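## From the kitchen shelf: bowls that live inside each other

When I moved to Binddale I brought 19 bowls with me, and only two of them fitted together. The others stood on the shelf beside each other like people who wait for different buses. Each time I wanted the big one, I had to take out four smaller ones and put them on the cooker, and twice one of them went on the floor.

So in November I gave most of them to the school fair and started again with a nesting set. I had help from Baltazar Galindo, who runs the household counter at Saraç and is patient with people who ask the same thing three times. He let me try the sets on the counter, one bowl into the next, until I understood what I was looking for. A good set goes together without pushing. If you hear a scrape, the sizes are too close, and after one year the rims will have marks. If a bowl sits so deep that you cannot get your fingers under its edge, you will be angry with it every morning.

I also learned that colour is useful. I used to think that coloured bowls were for children's parties, but it is much quicker to ask somebody for the red one than for "the second biggest, no, the other one".
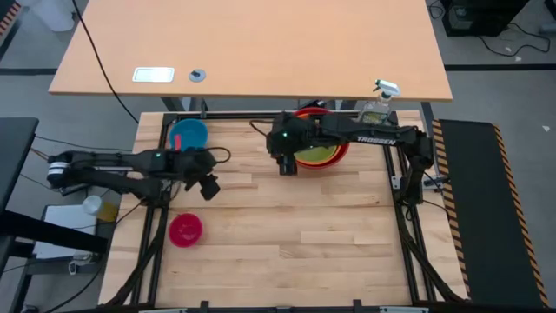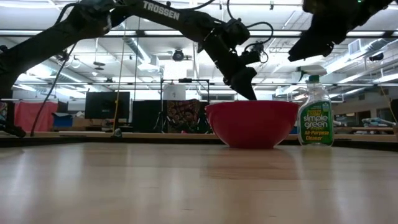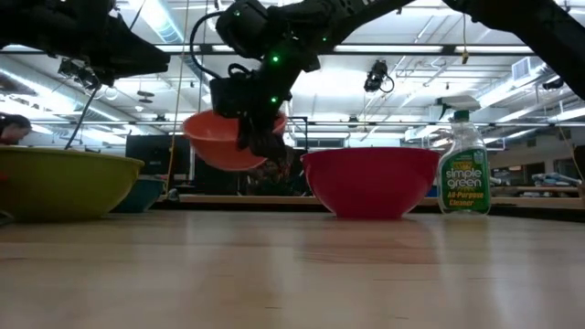
My own rule for putting away is now simple: the largest bowl goes down first, and it doesn't move again. Everything else comes to it. I used to hold the big bowl in one hand and fill it with the other, and this is how I chipped the blue one from my aunt. With the red bowl flat on the table and the orange one brought to it from above, held by the rim, you have the right order. Then the yellow-green goes in the middle, and you carry the whole family to the cupboard in one go. Please use both hands for this part, a stack is heavier than it looks when you lift the bowls one by one.

Before they go inside each other they must be fully dry. I was careless with this at first. I put them together at eight in the evening, still a little wet, and the next day there was a smell, and the two smallest were stuck so well that I had to run warm water over the outside one to get them apart. Now I leave them upside down on a towel for the night. In a hurry I dry them by hand, and I look especially at the foot of each bowl, where a ring of water likes to stay.

A few readers wrote after the last issue to ask about Truna and Torkov, the two sets I mentioned then. I have the Truna, five bowls, and I am content with it. The Torkov has lids, and the lids are good, but they need their own place in the cupboard - and my cupboard has no such place.

If you have bowls that don't fit any set, the swap shelf by our front door is open again until the end of the month. Please wash them first and put a paper sheet between them, so that the glaze isn't scratched. Next time I will write about baking tins, and I would be glad to hear how you store the round ones.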